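Chapter 6
Comparing Grippers

What you will learn in this chapter
How to set up a fair test between two grippers
Why the same block can be easy for one hand and hard for another
What a wrist camera shows you that a fixed camera misses
How to keep a trial log you can still read a month later

By now you have an arm that moves where you tell it to. Great! Now comes the part most students say they were waiting for: getting it to pick something up. An arm without a gripper is a very expensive pointer, and the choice of gripper changes almost everything that comes after it, from the path you plan to the camera angle you need to the speed you dare to run at.

The trouble is that grippers are easy to have opinions about. Somebody tries one for ten minutes, drops a block twice, and decides it's no good. Somebody else tries the same gripper the next morning with a different block and thinks it's wonderful. Both of them may be right about what they saw, and neither of them has learned much about the gripper. What we want is a way of testing that lets two people in two different rooms get the same answer.

6.1 Start with blocks

We like blocks. They have flat sides and square corners, they don't roll away, and you can describe where one is with a position and a single angle as long as it's lying flat. They also come in enough sizes and finishes to keep things interesting. A painted block can be slicker than bare wood, and a long block picked up near one end will try to twist out of the fingers. Stand a block on end next to another one and you have a clearance problem, which is a completely different skill from grip strength.

Mix the blocks up. If every block in your test is the same size, you are testing a gripper for one block. Put short ones beside long ones, let a few touch, and turn some so that they don't line up with the edge of the table. A patterned cloth or mat is worth trying too, because it gives the vision side of your system some honest work to do.
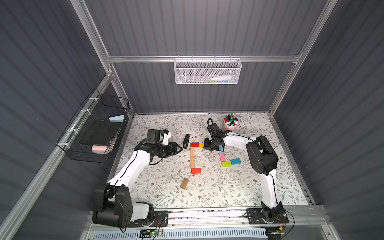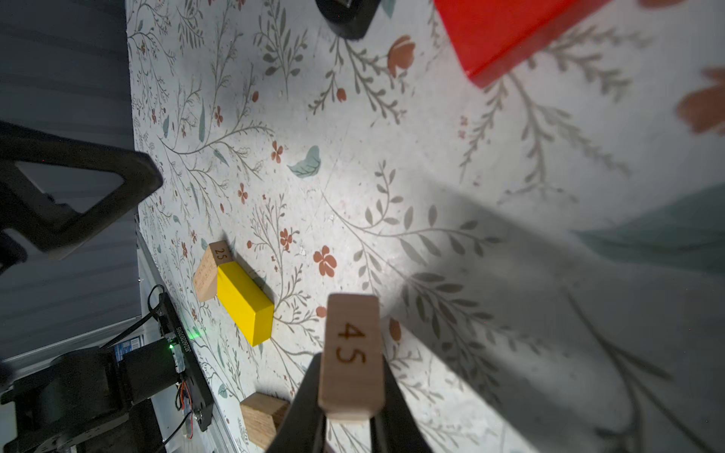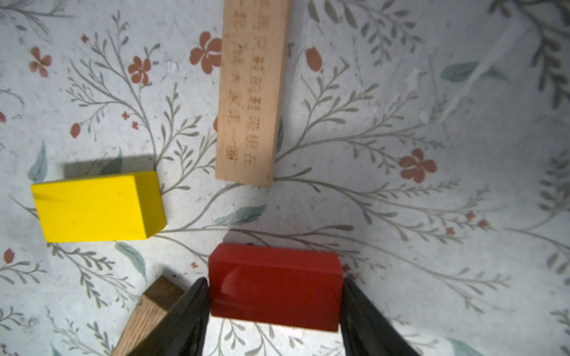
Figure 6.1. Blocks on a patterned surface. First, two arms at the table; second and third, blocks held between the fingers of a gripper.

Thiện Doãn, who wrote the Drallinis exercises used later in this chapter, tells his students to choose their camera views before they choose their tasks. It's good advice. A fixed camera tells you where the arms are in relation to each other and which parts of the table are still free. A wrist camera tells you about contact: where the fingertips meet the block, how square the grip is, and how close the neighboring block has come. Try judging a grip from across the table and you'll soon be leaning in with your nose over the workspace, which we would like you not to do while the motors are on!

6.2 What counts as a good pick?

Decide this before the first trial and write it down. In this book a pick is good when the block is lifted clear of the surface, held for a slow count of five, and set down inside its target square. A block that swings in the fingers but stays put until release is still good. A block that has to be nudged by hand is a miss, even if it was only a little nudge.

Then run enough trials. The Okadlow worksheet at the end of the chapter asks for 200 picks with each gripper, split evenly over five blocks, so each block gets 40. That sounds like a lot, and the first time through it will feel like a lot, but it goes quickly once the reset routine is in your hands. Swap grippers partway through and then swap back. Fingers wear, motors warm up, and people get better at placing blocks, and you don't want all of that landing on whichever gripper went second.

Our own practice log for this chapter ran to 323 trials before we were happy with the procedure. The early pages are a mess. We changed the closing speed in the middle of a run and forgot to note it, so 93 of those trials had to be set aside. Keep your settings on the same line as your result and you'll be spared that particular afternoon.

6.3 Before you begin

Check that both fingers close evenly on a block placed at the center of the workspace. Open and close five times and watch for one finger arriving early. Follow the wrist cable through the full range of motion and look for any spot where it pulls tight. Record the gripper, the finger material, the closing speed, and the controller version at the top of a fresh page.

Work in pairs if you can. One person runs the arm and calls out the result, and the other writes. Change places after every block. When both of you are ready, turn to Exercise 6.1 and begin with the shortest block in your set, lying flat, with nothing touching it.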